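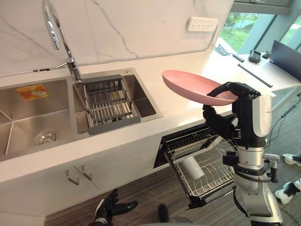 Rack inserts for a double sink: notes after one season

Posted in November by Muireann Keane
4 comments · 2 shares

The second basin in a double sink is usually the smaller one, and in most kitchens I have worked in it ends up holding whatever did not fit in the first. Mine did that for years. In the spring I put a metal rack insert into it and moved the drying off the counter entirely. These are my notes on how that has gone.

The insert is a row of parallel steel bars held between two grey plastic strips, front and back. It sits inside the basin, below the level of the counter. The alternative I considered was the roll-up type that lies across the top. Treasa Heffernan has one of those, a Stalov, and likes it. Hers can be rolled up and put in a drawer. Mine stays where it is, which suits me, as I have no drawer to spare.

Plates. The pink oval ones are the awkward case. They are longer than they are wide, so they have to go in on the long edge or they lean into the next plate. I load them from the back of the basin forward, all facing the same way. Round plates can go in any order. Bowls do poorly on bars of this kind and I put them upside down on a towel.

Glasses also go on the towel. I tried them on the bars twice and gave up.

Water. Anything that drips now drips into a basin with its own drain, and the counter stays clear. The old rack had a tray under it, and the tray needed emptying and scrubbing. I do not miss the tray. The white counter showed every mark the tray left, and one of them took 60 minutes and a paste of baking soda to lift.

Cleaning. Once a week I lift the insert out and wash it in the large basin. The bars are quick. The plastic strips collect scale at the joints, and an old toothbrush is the right tool. I use 200 ml of white vinegar in warm water, leave it while I do the faucet, then rinse. The base of the faucet, behind the divider, gets the same toothbrush. Wipe the marble afterward with plain water only — vinegar will etch it.

Drawbacks. The small basin is no longer available for rinsing vegetables unless the rack comes out. Large pans still have to be dried by hand. Capacity is lower than the old counter rack, so after a dinner for over four people I dry and put away in two rounds.

Severin Ruchti asked whether the bars scratch the basin. Mine has a few fine lines near the drain, and I cannot say whether they were there before.

Next I want to sort out the cabinet under the sink, where the dish soap currently lives behind the trash bags.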